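# Chapter 4: The Pile on the Bed

Most advice on caring for clothes begins with a closet. I have my doubts about that. The closet is where clothes end up on a good day, and the people who write the advice seem to have had a long run of good days. In an ordinary home the sorting gets done on whatever large flat surface is free, and in a bedroom that usually means the bed.

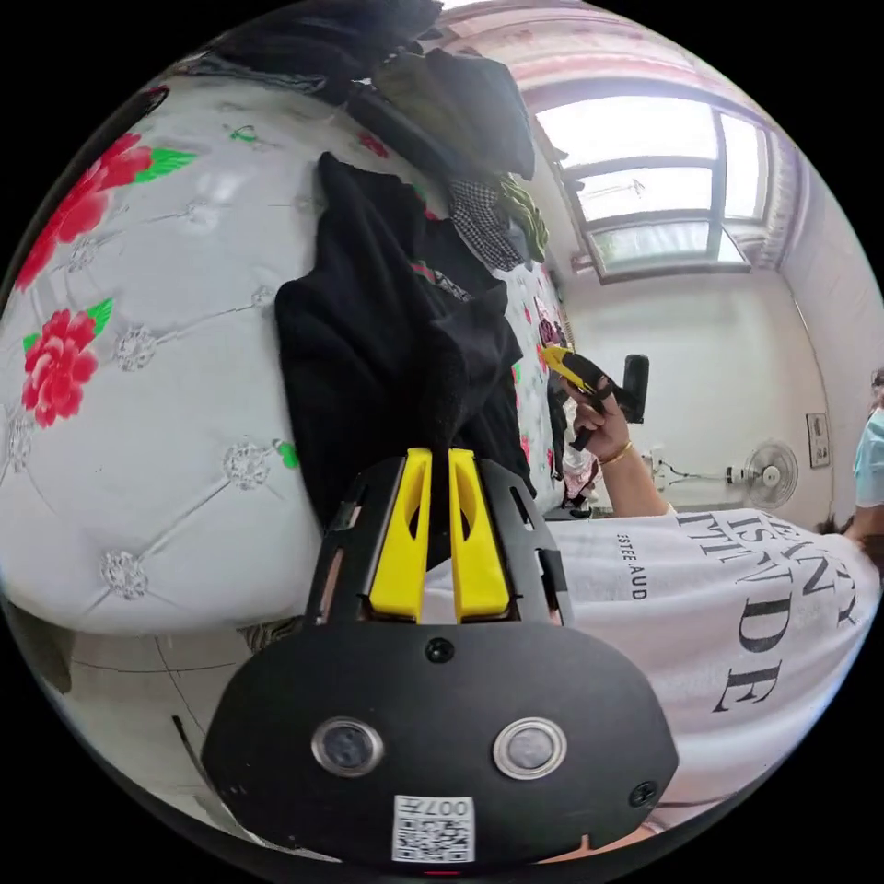
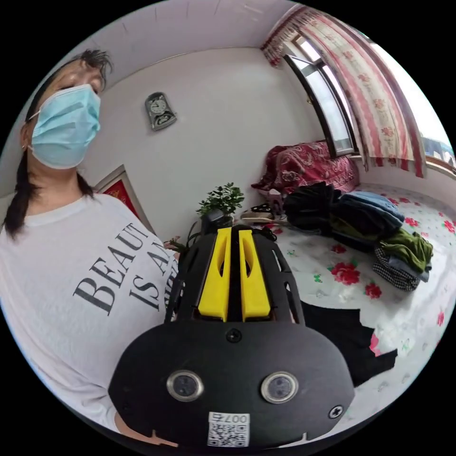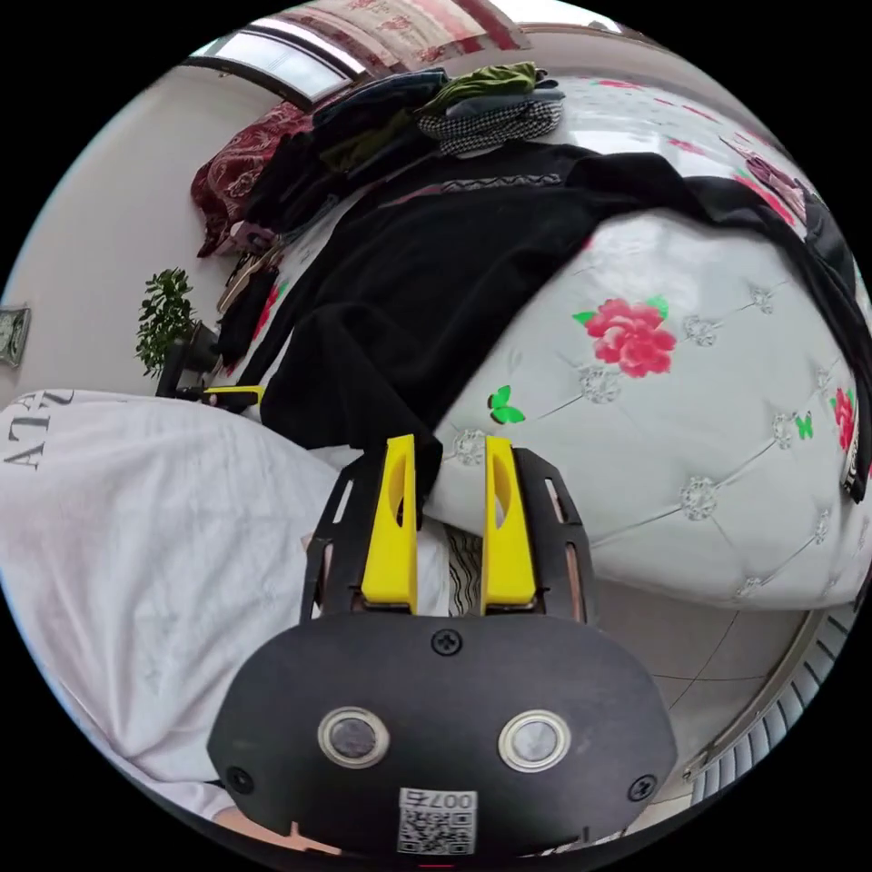
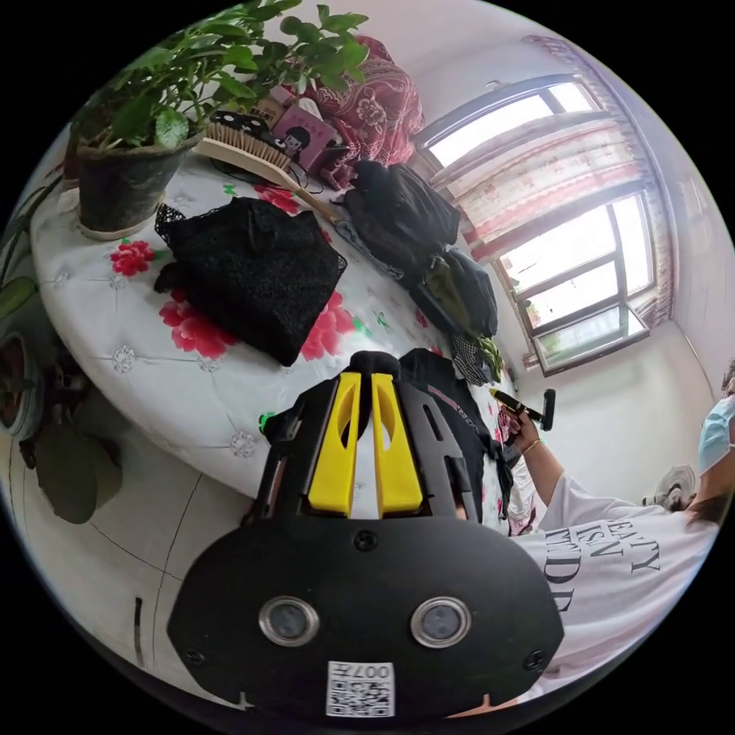
The usual claim, repeated in household manuals for as long as there have been household manuals, is that a proper method will cut the work in half. Kenneth Calimlim made it in his Henley lectures, and students still quote him. He had a sequence of 8 folds for a sweater. I have tried it many times, and I can report that it produces a very neat sweater and that the next person to open the drawer undoes it in a second.

The Cullitz survey is often brought in at this point. It asked 1,653 households how they stored knitwear, and 88 percent said they folded it. I would treat that figure with care. People were asked what they did, and folding is the answer that sounds right. No one was asked to open a drawer.

Some things can be said with more confidence. Heavy knits stretch at the shoulders when they hang for months, so folding them is sound. Dark clothes are hard to tell apart in a heap, especially in the evening, and a pale cover underneath helps a good deal. Sleeves cause most of the trouble. A sweater laid face down with both sleeves brought across the back will generally behave; one folded with a sleeve left trailing will not, whatever the diagram promises.

Small objects are a separate problem. Brushes, tissues and cables collect on tables, and the Fladow method would have you give each one a "home." Perhaps. A table that is used every day will fill up again, and a brush kept where someone does her hair may already be in the right place.

In this chapter we look at three systems (Henley, Fladow and the older Sebastian plan) and ask of each one what it saves, and for whom. Before reading on, sort one pile of your own without any system and write down how long it took. You will need that number in Section 4.2, where the claims get larger.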